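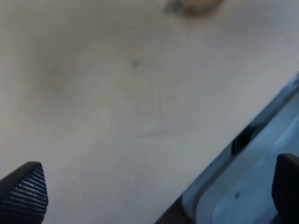

**How many demonstrations does a student team need before a learned picking policy becomes usable?** In the Lustero module the answer was 187, collected over seven teaching sessions, and the later sessions contributed more than the earlier ones.

**Figure 1.** Wrist view during the tabletop task, with both gripper fingers open at the bottom of the frame and the edge of the table at lower right.

### 4.2 Data collection by student teams

The Lustero module was taught to final-year undergraduates at Ilero as an optional course in applied robotics. Students worked in teams, and each team was responsible for one part of the task from planning to final report. The task was to bring the arm to a single object on a plain table, close the gripper on it and lift it clear of the surface. A plain table was chosen in the hope that students would find errors in their own recordings easier to recognise. In practice it also made the task harder for the policy, as a view such as that in Figure 1 offers few features from which position can be judged.

The course plan called for 200 demonstrations. Of these, 187 were kept for training. The remainder were removed by the teams themselves under a written rule agreed before the first session: a recording was to be discarded if the operator had paused for longer than two seconds or had restarted the approach. The rule was applied by a team other than the one that had made the recording. Several teams objected to this arrangement at first and asked to check their own work. The teaching staff declined, and the objection was not raised again in the final reports.

Recordings were managed with Grundoto, the logging tool written for the module. It stored the wrist view together with the joint positions and asked the operator for a short note at the end of each attempt. These notes proved uneven. Some teams wrote full sentences on the angle of approach and the starting pose - others entered a single word or left the field blank. The notes were therefore not used in training, although they were read when the assessment was prepared.

### 4.3 Difficulties near the table edge

Starting poses close to the edge of the table caused the most disagreement between teams. With the arm in such a pose, the wrist view takes in a large area beyond the work surface, and the object may lie at the upper limit of what can be seen, or outside it. In Figure 1 the tan-brown object at the top is only partly visible and out of focus. One team proposed that recordings beginning in this way should be excluded. A second team argued that they should be kept, on the grounds that the policy would meet the same conditions during the final test.

The recordings were kept. The teams were then asked to state in their reports how they expected the decision to affect the result, and these statements were marked before any policy had been trained. The marking scheme, adapted from the earlier Lau workshop, gave equal weight to the prediction and to the reasons offered for it.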